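**6 November 2024**

Brirnport is getting its own stitch clinic! The new walk-in room on the ground floor of the Stadico building opens in December, and anyone with a cut that needs closing can skip the long drive to the county hospital. It will be open 7 days a week, evenings included, and the town has wanted this for ages.

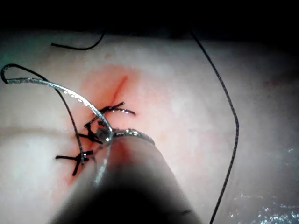
**Do I need an appointment?**
Just come in during opening hours and check in at the front desk, where a nurse will look at your cut and tell you how long the wait is.

Denise Whitlock, the head nurse, is thrilled with how fast the money came together. The spring fair and the harbor swim did a lot of it, and 442 households chipped in on top of that (one street raised $1000 with a single bake sale!). "I kept refreshing the page at breakfast," she said. "My toast went cold every morning for weeks."
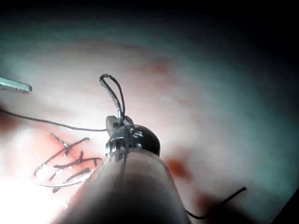 *Dark suture thread held in the jaws of an instrument.*

The clinic will also run free first aid evenings with room for 40 people each time. Vanderleia Conceição is teaching the first one, on cleaning a wound and knowing when it needs stitches, and she'll repeat it in Portuguese the same week.
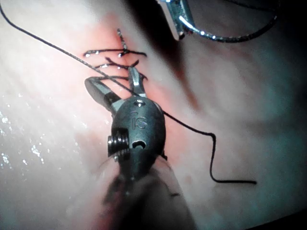 Sign-up sheets are at the library and the pool, and kids over ten are welcome with a grown-up. Bláthnaid McGrath is still looking for people to help paint the waiting room, so bring old clothes and a roller if you have one!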